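In praise of the slow repair

My kettle lead gave up in September, and for two weeks I boiled water in a saucepan like someone on a very dull camping trip. People kept telling me to just buy a new kettle. They were right, probably, in the sense that a new kettle costs less than a decent lunch and arrives before you've finished moaning about the old one. But I didn't want a new kettle. I wanted mine, with the slightly wonky lid, and I wanted somebody to fix it.

So I took it to the repair shop in Plonville, the one wedged between the bakery and the place that used to sell prams, and I got a ticket with 17 written on it and was told to come back when they rang me. When would that be? They didn't know. And I found, walking home with my hands in my pockets, that I was quite cheerful about it.

I've been chewing on this ever since. We talk an awful lot about the right to repair, and I'm all for it – screws you can undo, spare parts you can order, manuals that don't hide behind a login. Lovely. But I think we've skipped over the bit that puts most people off, and it's the waiting. You can pass all the laws you like, and if I can have a new toaster by teatime and a mended one in three weeks, then most days I'm going to have the new toaster. I know this about myself. I have a cupboard that proves it.

The cupboard

Everybody I know has one. Mine holds a hand blender with a split casing, a radio that only gets one station (and it's the wrong one), a lamp I knocked over at Christmas and a very nice Hagedorn coffee grinder that makes a noise like gravel in a tumble dryer. None of it is rubbish. All of it is waiting for a version of me with a free afternoon, and I've been expecting her for years.

What gets me is how bad I feel every time I open the door. I don't feel bad about the things I throw away, or not for long. It's the things I've kept and not mended that nag at me. I suspect plenty of stuff goes in the bin just to stop the nagging, and I'm not sure any campaign poster has ever been honest enough to say so.

Learning to do it yourself

The usual answer is that we should all learn. And yes, a bit! I went along to an evening class in Vulledport for 4 weeks, which cost me less than the grinder did, and I can now change a fuse, tighten a hinge properly and tell you which end of a multimeter to hold. I came home feeling about nine feet tall.

But I'd like to stick up for people who don't want to learn. My neighbour works nights and has three children. She doesn't need a soldering iron and a lecture, she needs a shop she can drop the hoover at on her way to the bus. There's a strain of repair talk that makes it all sound like a moral hobby, something for people with sheds, and it leaves out anybody who's just tired. We don't expect everyone to bake their own bread or cut their own hair. Mending can be a trade too, done by somebody who's good at it and gets paid for it.

And it is skilled, the proper version. Half of what I learned in that class was how little my hands knew. You think a job is about knowing what's wrong, and then you spend twenty minutes trying to get two fingers round the back of something while the other hand holds it still. I wore gloves for most of it and then took them off for the fiddly bits, and was told off for that, and rightly.

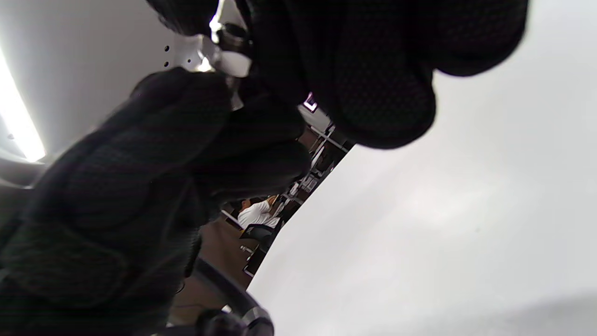
Who pays for the bench

Money, then, which is where these conversations usually go quiet. A repair shop needs rent and heating and somebody on the counter, and it can't charge more than the thing is worth. When I lived near Kamari Street there were two mending shops and a cobbler, and one by one they turned into places selling phone cases. I didn't notice until the last one went, and I was cross, and then I had to admit I hadn't set foot in it for years.

The council where I live now gave out 2,138 repair vouchers last year. You hand one over and it knocks a chunk off the bill. I've heard people call it a waste of money and I've heard people call it a gimmick, and my answer is that we already pay to cart dead hoovers away, bury some of them and argue about the rest. I'd sooner the money went to a person with a screwdriver. If it were up to me the voucher would come through the door with the bin calendar, without anyone having to fill in a form, and it would be good at any shop that wanted to join in.

I'd want something from the makers as well. A part should still be for sale ten years on, and it shouldn't cost more than the whole machine. I rang about a new burr for my grinder and was quoted a price that made me laugh out loud at a stranger, for which I'd like to apologise to the stranger.

What I don't want is to be told it's all down to me. I've read too many articles that end with a list of small changes I can make in my own home. I've made some of them. I've also bought a cheap fan in a heatwave, knowing full well it would be dead by the next one, and I'd do it again at half past two in the morning with the windows open and no air coming in. People do what's easy when they're hot and cross – so make the mending easy.

The shop rang in the end, by the way. It was the lead, as I'd thought, and also a bit of the switch, as I hadn't. The bill came to slightly more than a cheap new kettle and quite a lot less than a nice one. I paid it, bought a bun from next door and carried the kettle home on the bus on my knee. The lid is still wonky. I've asked about the grinder, and they'd like me to bring it in after the school holidays.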